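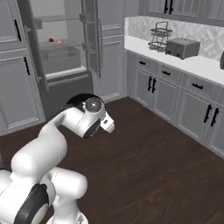 Figure 1. Simulated kitchen with the arm in front of the open refrigerator, gripper open and empty.

3. Build and simulation setup

3.1 Workshop and hardware

All of the work reported in this section was done in the Đorđević shared workshop, on one bench and one desktop computer. Members pay for bench time by the month, and large fixtures have to be taken down at the end of each session. This ruled out a full-size kitchen. The physical part of the Homoneo build therefore consists of a bench plate, a clamp-on mount, a power box and a set of gripper parts, all of which fit on a shelf. Everything that needs a room around it was moved into simulation.

The mount was cut by hand and drilled on the workshop press. Its first version flexed when it was pushed sideways at shoulder height, and it was replaced in September with a thicker one that has 8 bolts instead of four. The power box holds the supply, the emergency stop relay and a fuse block. Wiring follows the drawing in the appendix, except that the stop button now sits on a longer cable so that it can be reached from the computer.

3.2 Kitchen model

The kitchen was put together in Reltosine, a small scene builder that Ankica Todorova wrote for an earlier project. It reads a plain text list of cabinets, appliances and loose objects and places them against a set of walls. The room used here has gray cabinets with black handles, a white countertop, a marble-patterned backsplash and a dark wood floor. The refrigerator is built into the cabinet run and has glass doors on hinges, so the state of each door is part of the scene and has to be set or changed by the task.

Doors gave more trouble than any other part of the model. A door that is swung open takes up floor space that the arm would otherwise pass through, and the first planner treated it as if it were always shut. The arm went through the glass in many of the early runs without any contact being reported. We fixed this by giving each door panel its own collision shape that moves with the hinge. The frame and the transparent panel share one shape, as there was nothing to gain from separating them.

Food inside the refrigerator is placed on the shelves by the same text list. Small round items rolled at the start of a run until the shelf friction was raised. The value we settled on is higher than what we measured on a real glass shelf at home, and results that depend on sliding should be read with that in mind.

3.3 Loose objects and contact

The object set has 24 items, most of them food and cookware. Each item has a visual mesh and a simpler collision mesh. For plates and bowls the collision mesh was made by hand, because the automatic tool closes over the hollow and leaves a solid lump that nothing can be put into. The pan was done in the same way.

Size matters more than weight for our gripper. It is a parallel type with a fixed stroke, and the wider items leave little clearance at the fingers. The roasted chicken is the hardest of these. It has no flat sides, its width changes along its length, and the folds in the surface mean that a small shift in the approach puts the fingers on a different part of the bird.
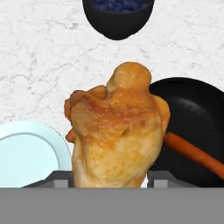 The approach direction was left free in the first tests and then limited to a narrow range around the long axis of the object. With the limit in place the planner rejects a good many starting poses, but the poses it keeps are easier to check by eye from the wrist view. Objects standing close together on the counter are a second reason for rejection. A finger that clears the target may still touch the rim of a plate or the wall of a pan next to it, and we count any such touch as a failed run even when the target ends up where it should.

Collision meshes for the food items were kept rigid. Soft contact was tried on the chicken and dropped after it made each run 11 times slower on the workshop computer. A rigid bird is plainly wrong in one respect: real skin gives way under the finger, and the grip spreads over a larger area. To make up for part of this, the finger pads were given a thin compliant layer in the model.

3.4 Logging

Each run writes joint positions, gripper opening, door angles and object poses to a single file, along with the images from the room view and the wrist view. Files are named by a running number and are never overwritten. By 5 December 2022 the log held 2508 runs, including those from the period before the door collision shapes were corrected. The early runs are kept in the archive but are left out of the tables in Section 4.

The log format was chosen so that the same reader works on data from the bench. Bench runs have no door angles or object poses, and those fields are left blank. Bench joint positions come from the controller at a lower rate and are resampled before any comparison is made.

The pad material used on the bench is a rubber sheet from Prolta, cut with a knife and glued to the fingers. We replaced the pads whenever an edge lifted. Pad wear was not modeled.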